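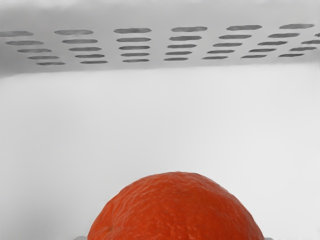 图4-1 仿真场景中的橙子，后方上部是带长条孔的灰色面板。

第四章 手把手教，还是隔着屏幕教

我第一次教机器人拿橙子，是在仿真里教的。那时候我刚进Grirnero实验室，手上连一台真机的使用权限都没有，Lahcen Hamdy把一副旧手柄往我桌上一放，说：“先在里面拿够一百次再来找我。”我心想拿个橙子嘛，一下午的事。结果那一下午我大部分时间都在跟视角较劲：手柄往前推，我以为是往里走，夹爪却往上抬；想转手腕，转的是整条胳膊。拿到第9次我才头一回把橙子稳稳提起来，高兴得差点把手柄摔了！

所以这一章就从橙子讲起。前面三章我们写过轨迹、解过逆运动学、也老老实实调过控制器，那套办法的前提是你说得清楚机器人该怎么动。可是“拿橙子”这件事，你试着把它写成规则看看：从哪个方向靠近？手指张多大？碰到果皮以后再收多少？果皮坑坑洼洼的，顶上又有点扁，接触点落在哪里才算好？我写过一版，写了320行，换一个橙子就不灵了（那份代码我到现在还留着，偶尔拿出来教育自己）。

换个思路就轻松多了：你会拿，那你拿给它看。这就是示教，英文文献里常写作demonstration。本章讲两种做法，一种是拖动示教，一种是遥操作。

4.1 两种教法，先各试一遍

拖动示教，就是把机械臂切到零力模式，用手握着它的末端，带着它走一遍。臂自己会记下每个关节的角度。我很喜欢让新同学从这里入门，因为手感太直接了，你推它，它就走，关节快到极限的时候会明显变沉，奇异位形附近那种别扭劲儿，课本上讲十遍也不如推一遍。我们教学用的Stasik臂比较重，拖的时候建议两只手，一只扶腕部，一只托着肘。

它的毛病也很直接。你的手和胳膊会跑进相机画面里，录下来的图像里总有一个大活人挡着，以后机器人自己干活时可没有这个人。如果你只打算回放关节轨迹，问题不大；如果你想拿图像去训练策略，就得想办法处理，比如拖完以后让臂自己把轨迹重放一遍，重放时再录图像。

遥操作呢，人站在旁边，或者坐在另一间屋里，用主手、手柄或者头显来控制机械臂。你看到的和机器人看到的可以是同一路图像，这一点对后面的学习特别要紧。代价是你失去了手感。橙子有没有被捏紧，你只能靠眼睛猜，除非设备带力反馈。Bouchra Zerouali当年和我一组，她的办法是盯着果皮和手指之间的那条阴影看，阴影没了就停。我学了很久才学会，刚开始总是多捏半秒。

4.2 从仿真开始练

仿真里的光很均匀，几乎没有硬影子。回头看一眼图4-1：橙子只露出上半截的圆顶，底下的部分在画面之外，背景是一大片什么标记都没有的浅灰。假如你拿到的操作视角就是这一幅，你能判断橙子离你多远吗？我不太能。果皮上的高光和两侧的暗部会告诉你它是圆的、是鼓出来的，可是它到底有多大、底边落在哪里，单凭这一幅图像说不准。

后面那块面板倒是能帮点忙。那些长条孔越往下越短、越挤，两侧的几列往中间收，你的眼睛会自动把它读成一个有纵深的面。做遥操作的人其实一直在用这类线索，只是自己没意识到。所以我给学生布置的第一个练习跟抓取没关系，就是控制视角慢慢平移，看橙子相对于背景上的孔移动了多少。近的东西移得多，远的移得少，这叫运动视差，你们在光学课上多半见过。

练习的时候有几件事我会反复唠叨，先写在这里。

把坐标系搞清楚再动。你的手柄指令是按基座坐标系解释的，还是按末端坐标系，或者按相机坐标系？我开头说的那一下午就栽在这上面。Plelen的控制软件默认用基座坐标系，做这个任务我一般改成相机坐标系，前推就是往画面里走，脑子省事很多。

靠近的时候慢，离开的时候也别太快。示教数据里有很多“坏习惯”就是人急着收尾留下的，机器人会一丝不苟地全学过去。

失败的那几遍先别删！Adel Soliman写采集脚本的时候给每一遍都加了成败标记，我当时嫌麻烦，后来做4.6节的纠错示教，全靠那些失败片段。

4.3 一遍示教里到底记了什么

不管哪种教法，录下来的东西都可以写成一串时间对齐的“观测—动作”对。观测通常包括图像、关节角、夹爪开度，动作可以是目标关节角、末端位移，或者末端速度。选哪一种当动作，后面会影响很大，我们放到4.4节细讲，现在你只要记住，同一遍示教，换一种动作表示，学出来的东西可能很不一样。

还有时间对齐。图像有延迟，关节读数也有延迟，两个延迟还不一样大。我见过一份数据，图像里的夹爪还在橙子上方，关节记录已经显示它合上了，拿这种数据去训练，策略会学着提前合手，抓一把空气。Essam Zaki给我们实验课编了个检查小工具，把两路信号叠在一起画出来，本章习题2会用到，请务必在采集第一遍之后就跑，别等全部采完。

动手之前，先拿一张纸，闭上眼睛想一遍自己平时怎么拿橙子，把手经过的几个关键位置画下来。画完留着，等做完4.4节的实验，把机器人末端的轨迹打印出来贴在旁边比一比。我自己那张画得很丑，手是从正上方直直下去的，而我真正操作时每一遍都是从右边斜着进的。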